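Re: [florkville-home] Bins by color, take two 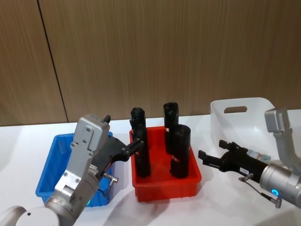 I read the whole proposal twice and I'm still not sold. Putting things in a red bin does not sort them. It puts them in a red bin. If I walk up to a white table and find black cylinders standing in the red one, a blue tray on one side and a white basket on the other, I have learned nothing about what goes where unless I was there when the rule got made.

Quoting the earlier message so I can go through it:

> We've been using the color system at the Florkville house
> since April and it has made a real difference. Red is for
> things in use, blue is for things waiting to be checked,
> white is for anything going back to the closet. You can see
> the status of everything at a glance. We'd suggest everyone
> on the list try it before buying any more shelving. The Flera
> bins come in all three colors and they wipe clean.

"At a glance" is carrying a lot there. I tried a version of this in my own back room for two months, with the Ghanem trays, which are shallower and cheaper. By the end the red one held whatever was tallest, because tall things fall over in a shallow tray and the red one had the highest sides. The blue one held whatever was flat. The white one was where I put my mail. The shapes of the containers did the sorting and the colors went along for the ride.

So before anyone spends money, a few questions for whoever is still keen.

How do you tell two black things apart when they're both standing up in the same bin? A small label on the side is fine until it's turned to the wall. Mine always were. I ended up lifting each one out to read it, and that's the job the bins were supposed to save me.

What happens when red is full? In my case it went "temporarily" into blue, and after that blue didn't mean anything. I'd like to hear how the Florkville people handle it, since the message skips over it.

> It also stops people from piling stuff on the table,
> because everything has a place to land.

I don't believe this one at all. Three containers on a table are stuff piled on a table. They take up the middle of it, and then you work in the gaps. If the table is for working on, I'd keep one container out at a time and leave the rest on the floor or a shelf. I do like a basket with a handle hole for that, I'll give you that much. It's easy to grab and go.

On cost: I've got 434 items on my own list for the back room and I'm not buying colored plastic for all of them. The old Uma boxes with a strip of masking tape on the front have worked fine. You write on the tape. When it's wrong you pull it off. There's no code to remember and a visitor can find the batteries.

I'm willing to be shown I'm wrong. If someone has kept this going for a full year, with more than one person using it, I'd like to know what the red bin looks like today and whether the rule is still the one you started with. Please don't send me a photo from the first week. Everything looks good in the first week.

Also, could we trim the quotes when we reply? The last digest was 540 lines and most of it was the same bin discussion three times over.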